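Review: the Lernlow bench rules for two-arm sorting cells, second edition

Our shop in Brolport runs tabletop cells with two arms each, mostly on pick-and-place work with household items. We bought the Lernlow rule set in place of the house rules we had been patching for years. It comes as a ring-bound book, a set of wall cards and a spreadsheet for logging runs. I have used the second edition long enough to have an opinion on it.

## What the rules cover

The book has 11 chapters. The first few are about the bench itself: how arms are bolted down, where cables run, what may be left within reach. The middle is about the task, and the last part is about records and who signs what. It does not replace a risk assessment and says so on page one. If you need a safety standard for a factory floor, this is the wrong book.

We tried it on a bottle-clearing task. Empty drink bottles go on the table, the bin goes at the back, and the arms put the bottles in the bin.

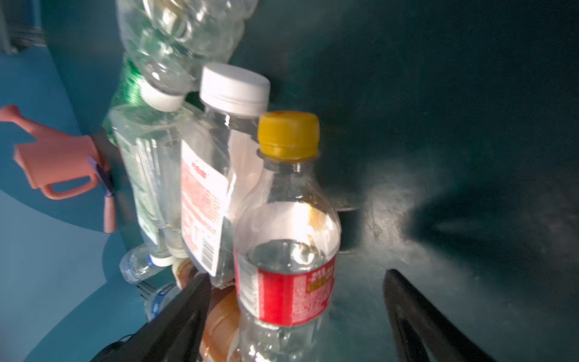 The chapter on test objects is the best part. It asks you to use real items in the state people leave them in, with caps on and off and labels in any condition. It also asks you to keep the same set for a full block of runs and retire it as a set. Our old rules let people swap in a fresh bottle whenever one got too crushed, and our numbers from one month to the next could not be compared. Clear plastic gets its own page, with sensible advice on checking glare before the first run of the day.

Rule 2.6 says loose drink must be drained before an item goes on a powered bench. We had been lax about that. We now have a rack by the sink.

## Starting and ending a run

A run begins with a fixed start layout, and the book is strict on what "fixed" means. The bin has a home position. The objects have a zone, but inside the zone they are dumped and left as they fall. No one is allowed to straighten them.

The end of a run is handled less well. The rule says an item counts as placed when it is "fully within the container." A bottle that sticks up past the rim is left to the judgment of the operator, and two operators on our team judged it differently for weeks.

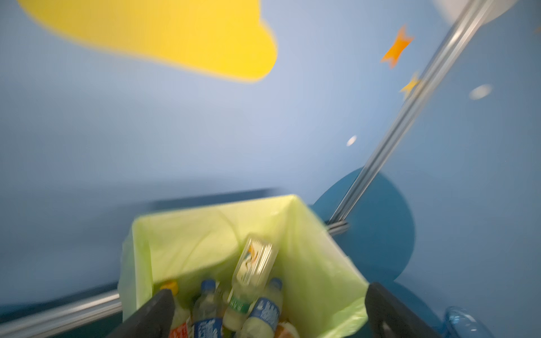 We wrote our own line for this: an item counts if it stays put for two seconds after the gripper opens and the arm has moved clear. I would like to see something like it in the third edition. The book also says nothing about bin liners. A liner that has slipped off the rim can catch a fingertip, so we added a check that it is folded over before each start.

## Bench layout

The layout chapter is short and worth the price. Mark where each base plate sits. Tie cables so that the arm can go through its whole range without pulling on a board. Decide which objects on the bench are part of the task and which are there as distractors, and write both lists down.

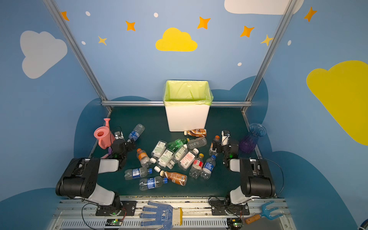
Distractors are a point where I changed my mind. I used to want a bare table. The book argues that a cell which only works on a bare table has not been tested for much, and after a block of runs with other things standing near the walls I agree. The rule is that a distractor which gets knocked must be logged even if the task was finished. That one line has caught more bad arm paths for us than anything else in the book.

The rule on hand tools and gloves is vague. It says "clear of the work zone" and gives no distance. Eyvindsson, whose older bench guide we also own, asks for a marked strip and is easier to follow.

## Two arms at once

Chapter 8 deals with shared space. Each arm has a side, the middle belongs to whichever arm claimed it first, and the other waits outside. It is simple, it slows the work a little, and we have not had a clash since we took it up. The wall card for this chapter is the only one I would call essential. Hands stay out while either arm is live, including the one that looks parked.

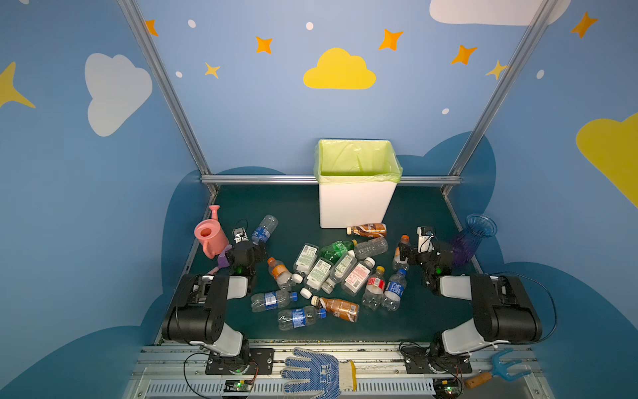
Nelly Inga commented on the draft of this review that the waiting rule is too strict for light arms. At Domthorpe they let both arms into the middle at reduced speed, and she would keep the full wait for training new operators only. She agreed with the rule on hands and would print it larger.

I can see her point on speed. We are staying with the full wait until June and will look at the logs then.

## Records

The spreadsheet is plain and works. Each run gets one row, with the operator, the object set, the start layout and the result. We have 2726 rows in ours and it still opens without trouble. Failed runs must be kept, and a run that was stopped by hand needs a reason from a list of 33 codes. That is too many. We use a handful of them and the rest get in the way.

## Verdict

Good on test objects, layout and shared space. Weak on what counts as placed, silent on liners, and too fond of codes. The binding is poor and ours has lost its back cover. I would buy it again for a small team with one or more bench cells. If you already own the first edition, the changes are mostly in chapters 3 and 8, and Lernlow sells those as loose sheets.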